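Brevness two-arm kitchen helper

I run the staff canteen at Triltport, and we've had the Brevness on the back counter for 6 months now, so here's my take! It does the fiddly clearing-up jobs: plates in the rack, mugs on the tree, dishes in and out of the little oven. Macarena Cordero, my right hand in there, was dead against it at first (she thought her hours would go). They didn't. She does the menus now and has started a soup day, and I've stopped going home with sore wrists.

You do still need to tidy up after it, and it's slow with anything stacked. We put brown paper down and keep the middle of the table clear, with one arm to the left by the tray and the other on the oven door handle.

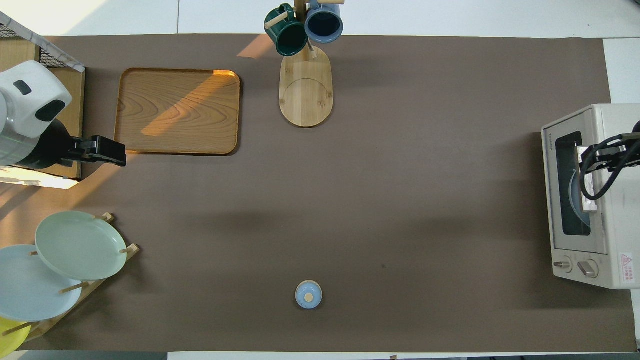

What you get

Two arms, grippers fitted, 20 spare pads and a 198-page manual (I read six of them).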